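**mossbank72:** So pleased with this oil I had to post! Two thin coats of Fluvell on the kitchen table, rubbed in with an old T-shirt, and the grain has come right up. I sanded to 100 first.

**tealeaf_232:** Lovely stuff, but 100 is far too coarse for a table. Go to 185 at least.

**mossbank72:** It feels smooth to me! And the colour stayed so pale, I was dreading orange.
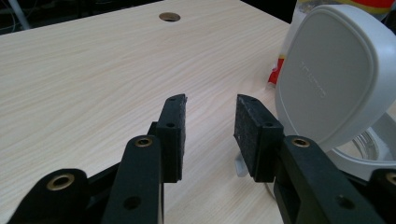 *Pale wood grain, my favourite bit*

**gorsehill:** Ooh, I like that. I'm with mossbank, sand too fine and the oil just sits there. Mine's been fine since December.

**tealeaf_232:** We'll have to disagree, my Steltum wax went on beautifully over a finer finish. How long between coats?

**mossbank72:** Overnight, windows open. Doing the shelves next!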